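Jullmont Community Help > Home and Workshop > Storage and Sorting

Best way to untangle a big pile of thin wire and sort it by color?
Posted by Letay Assefa
Viewed 1593 times
Tags: wire, untangling, bins, small parts

I have a pile of thin insulated wire that has turned into one large tangle. It was kept loose in a cardboard box for most of a year and every time someone needed a piece they pulled on whatever end was sticking out. Now the whole thing comes out as a lump. I want to get it sorted by color before the end of July so people can take what they need without making it worse.

The colors are white, yellow, red, blue and orange. I have three open plastic bins lined up at the back of the table, one yellow, one dark green and one more or less red. My plan was to drop each color into a bin, but there are more colors than bins and the colors do not all match. 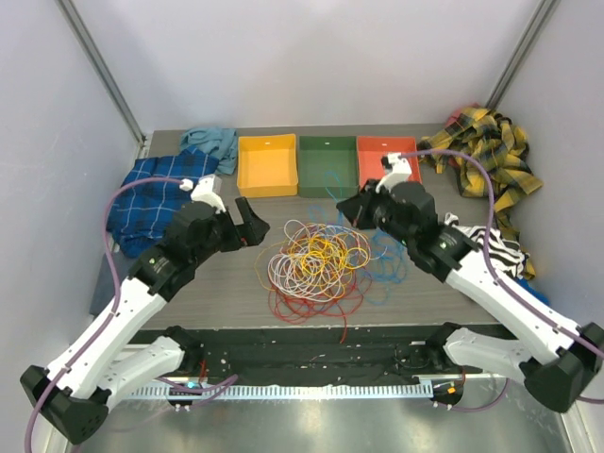 The white is the worst because the loops are wide and they lie over everything else. The yellow is in tighter curls in the middle, so I can't get at it until the white is off. Red is mostly at the bottom. I tried cutting one piece free and regretted it, because I ended up with two short lengths that were no use for what I wanted.

I decided to try blue first, as there seemed to be less of it and it was near the edge. The green bin was going to be for blue.

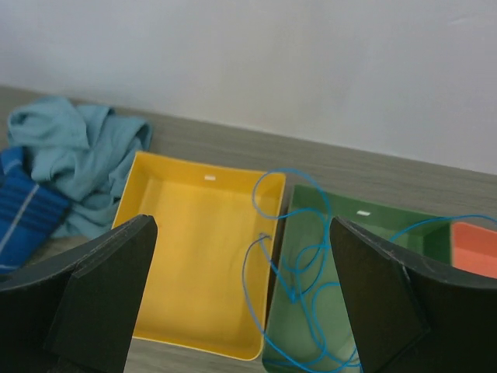 So my first problem is that the wire is springy and does not want to lie down inside anything. A loop goes over the rim, the rest of it follows, and I am worried I will end up with three small tangles in place of one big one.

Does anyone have an order of work that gets through this without cutting? And is it worth buying more bins, or should I double up the colors?

Sultano
Accepted

Don't pull. That is most of it. A pile like this is usually not knotted, the loops are just lying through each other, and pulling is what makes the knots.

1. Lift the whole pile and set it down again spread wide. Shake it gently from underneath with both hands. Do this 3 or 4 times before you pick out any single wire.
2. Find a free end of whatever is on top. In your case that is white. Follow it with your fingers and feed the end back out of the pile the way it went in.
3. When you have a piece out, coil it right away around four fingers and close the coil with a twist tie. Do not put it in the bin loose. Springy wire will come back out over the rim, like yours did.
4. Only then go to the next piece.

I would start with white even though there is a lot of it. Blue looks easier, but if it runs under the white you will be dragging white along with it. Leave red until last if it is at the bottom. Once the rest is gone it should lift off the table.

On the bins, match the ones you can. Yellow in yellow, red in red. Put blue and white together in green. They are easy to tell apart, so sharing a bin does no harm once they are coiled. Orange can go with red, but keep it away from yellow if your two shades are close. Under a warm lamp I have mixed those up more than once.

Reply from Letay Assefa

Thank you. I did not think of tying each one before it goes in the bin. I have a pack of 50 twist ties somewhere so I will use those first. The orange is a nuisance because there are a few thin strands around the outside of the pile and then another wire that I would call orange-yellow, with big open loops off to one side. I'm not sure which bin it belongs in. I suppose I could decide by holding it next to a plain yellow piece.
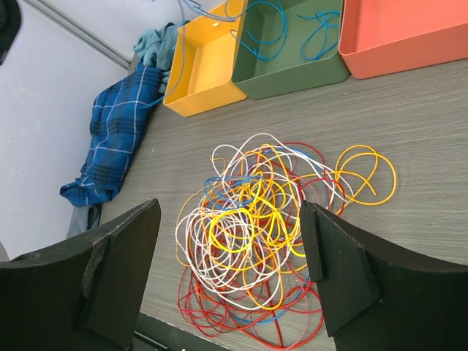
Habte

Just cut it. Wire is cheap and your time isn't. Keep anything longer than your arm and throw the rest in scrap.

Pindik

I would not cut it if the lengths matter to you, and from the post they do. Agree with Sultano on coiling as you go.

Two things to add. Check the ends before you feed them back through. If any have a connector or a bit of bare metal, wrap a piece of masking tape over it so it doesn't snag on the other loops. The tape also gives you something to hold.

And label the bins. Once blue and white are both in a green bin the bin color tells you nothing, and the next person will drop a loose piece in wherever there is room. A strip of tape on the front with the colors written on it is enough. I did ours on a Thursday evening with the radio on and it took two sessions, mostly because I kept stopping to look for ends. Good light from the side helps with that.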